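Care of Antique Clocks and Small Furniture at Home
Household Guidance from the Ginano Conservation Workshop

Owners of antique clocks, writing boxes and small cabinets are often unsure how much cleaning a piece should receive. The guidance on this page applies to items in sound condition that are kept in ordinary living rooms. Items with lifting veneer, flaking gilding or active insect damage should be left alone until they have been examined by a conservator.

Choosing a place for the item

Place the item against an inside wall, away from radiators, fireplaces and heating vents. A shelf above a radiator is unsuitable even when the radiator is seldom used. Direct sunlight fades mahogany and walnut within a few seasons, and one side of a piece will often fade well before the other. Draw the blinds during the brightest part of the day, or turn the item a little every few months.

Relative humidity should be kept as steady as possible. A reading near 43 percent in winter is acceptable for most veneered pieces, provided that it does not swing sharply from one day to the next. An inexpensive gauge placed behind the item gives a better reading than one hung across the room.

Dusting

Use a soft brush of natural hair and hold a vacuum nozzle a short distance away to catch the dust. Wrap the metal band of the brush with cotton tape so that it cannot scratch the surface. Cloths catch on raised veneer and should be used only on plain, flat areas. Feather dusters are not recommended.

Carved work should be dusted from the top down. Do not press the brush into corners where the old finish has become brittle.

Waxing

One thin coat of clear paste wax a year is enough for most polished wood. Apply it sparingly with a lint-free cloth, allow it to stand for 7 minutes, and buff in the direction of the grain. Spray polishes that contain silicone should not be used on any antique. They leave a film that is very hard to remove and that interferes with later repairs to the finish.

Do not wax gilded, painted or lacquered surfaces. Brass mounts should be left as they are. Metal polish leaves a white deposit around the edges of the mounts and gradually wears away the original lacquer.

Clocks

Remove the pendulum before moving a mantel clock, even from one end of a shelf to the other. Wind the clock at the same hour on the same day of each week, and stop when firm resistance is felt. Oil should never be applied by the owner. Household oils thicken and collect grit, and most of the worn pivots repaired in our workshop show traces of them.

Keep the winding key in a labeled envelope near the clock – never inside the case, where it may fall against the movement.

Locks, hinges and drawers

A stiff drawer can usually be eased by rubbing a plain white candle along the runners. A stiff lock should not be forced. Puff a small amount of powdered graphite into the keyhole, work the key gently, and wipe it clean before trying again. Replacement screws should match the originals in length and thread. Keep any parts that come loose, however small, in a bag marked with the name of the piece.

Keeping a record

Photograph each item once a year and note its measurements, any marks or labels, and all work carried out. Our record sheet, prepared by Szu-yu Choi, has space for 61 entries and may be copied freely for household use.
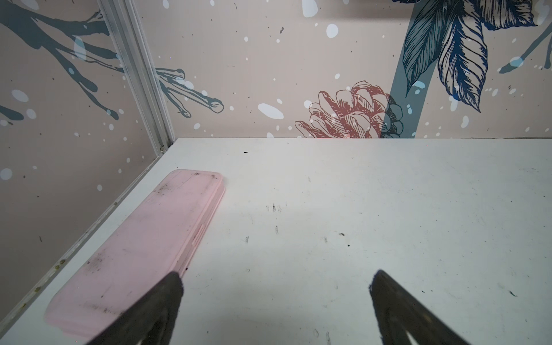
Further advice

Written questions may be addressed to Radu Cârstea at the workshop. Please include the dimensions of the piece and a short account of its condition. Items may be brought in for inspection by appointment through the end of April.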